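3.2 Site and surface condition

The study site is the former freight apron at Ciltberg, on the northern edge of the town, together with the planted grounds that adjoin it. The apron was laid as plain concrete in bays and has been patched and sealed several times by different owners. No single record of these repairs has survived. We pieced together a partial history from the maintenance ledgers held at Drornulance, which cover the later years well and the earlier years hardly at all.

We chose the apron because it drains poorly. The design fall is slight, and settlement has flattened it further in the western bays. Water that would leave a newer pavement within minutes can stand for most of a day, and the fine sediment it carries settles out in the low spots. Colour is therefore a poor guide to the age of the surface at Ciltberg, and we did not use it to date any of the repairs.

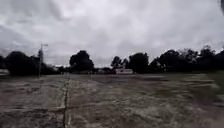 Figure 4. Weathered pavement at the Ciltberg site under full cloud, with a long dark seam or joint running toward the tree line.

Runoff was measured over a catchment of 2605 square metres, marked out so that its lower boundary followed an existing kerb. Flow was recorded at a single outlet with a Bustos tipping gauge, and rainfall with a second gauge of the same make. Both were checked against a graduated cylinder at the start of the season and again in November. The outlet gauge read slightly low on the second check, and flows after the last cleaning were corrected to suit.

Joints were treated as a separate term in the water balance. Where the sealant has perished, a joint can take in a fair share of light rain before any flow reaches the outlet, and earlier work on aprons of this kind has tended to fold that loss into general surface storage. We surveyed 660 metres of joint on foot and graded each length as sound, cracked or open. Grading was done by two people working apart, and lengths on which they differed were walked again.
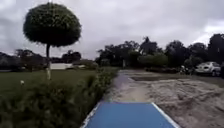 The planted grounds receive part of the apron's overflow in heavy storms and were included for that reason alone. Soil there is a sandy loam over clay fill. Infiltration was tested at 40 points using a double ring, with each test run until three readings in a row agreed. Points were set out on a grid and moved only where roots or buried services got in the way – the moves are listed in Appendix B.

Storms with less than two millimetres of rain were left out of the main analysis. The event of 27/06/2018 was also left out, as the outlet gauge was blocked by leaf litter for part of the storm and the peak was lost. All remaining events were run through the Tristico model with the joint term switched on and then off, keeping every other setting the same. Results for the two sets of runs are compared in Section 4.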